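Newsletter > Buildings and Plant > Loading Dock

Print this page | E-mail this page

Corrosion at the Waltholm dock: results of the June inspection

The coastal exposure at Waltholm continues to shorten the service life of zinc-plated fasteners. During the June inspection, 1,147 fasteners were checked on the dock canopy, the handrails and the cable trays. Of these, 634 showed white rust only and were left in place. The remainder had red rust at the head or under the washer and have been scheduled for replacement.

White rust is a zinc corrosion product. It looks poor but does not by itself mean the steel has been reached. Red rust means the coating is gone at that point. Inspectors should record the two separately, as the previous form combined them under one heading and overstated the work required.

Replacement fasteners will be hot-dip galvanised, supplied by Jodier in the same thread sizes. The coating is thicker than electroplate, so nuts must be the matching oversize-tapped type. Plated nuts from existing stock will bind and should not be forced. Old stock is to be moved to the indoor store and labelled for dry locations.
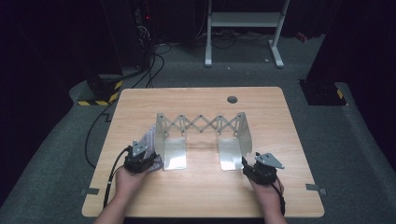

Mixed metals remain the main fault on the cable trays. Where stainless screws pass through aluminium tray, the aluminium corrodes around the hole, and the damage is hidden by the head of the screw. Fit a nylon washer and sleeve at each of these points. Sealant alone was tried on the north run and had lifted at 16 locations.

The handrail bases hold water on the seaward side. Teltomis will drill a 10 mm drain hole at the low point of each base and treat the cut edge with zinc-rich paint. Grout is not to be built up around the base plates after this work.

Washing is now monthly, using fresh water at mains pressure. Pressure washers drive salt into the lap joints and are not to be used on the canopy. Hsieh coating gauges are held at the stores counter and must be zeroed on bare steel before each set of readings. Readings go on the revised form, in microns, with the bay number in the first column.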